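The woman who runs the Nikolaidis corner shop has a great deal to say about shopping baskets, and on the afternoon we sat down together she said most of it, with a pot of coffee between us and the door propped open for customers (there were plenty, and she greeted every one).

She took over the shop 17 years ago, in May, and the baskets she inherited were wire. "They pinched your fingers and they snagged every sweater in the neighborhood," she told me, laughing. "I put up with them for one winter and then I called Collex and said, send me plastic, please, and send me something cheerful!"

The cheerful ones have been through a few colors since then. She is fond of the pale blue, and she likes the ones with holes in the sides and slots in the floor, which are light to carry and easy to rinse out in the yard behind the shop. "You wash a solid one and you're tipping water out of it all day."

What she enjoys most, though, is noticing how people use them.
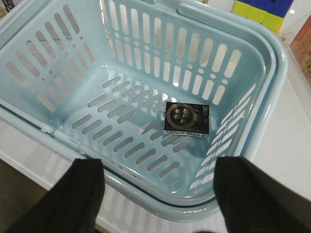
"Some folks take a basket for one little box," she said. "One! They could put it in a pocket. But they like to stroll, you know, and a basket on your arm says you're still looking. I never hurry them. Half the time they go home with the one thing they came for, and we've had a lovely talk."

She poured us both more coffee and got up to see about a delivery from Zenwood, still talking over her shoulder about handles.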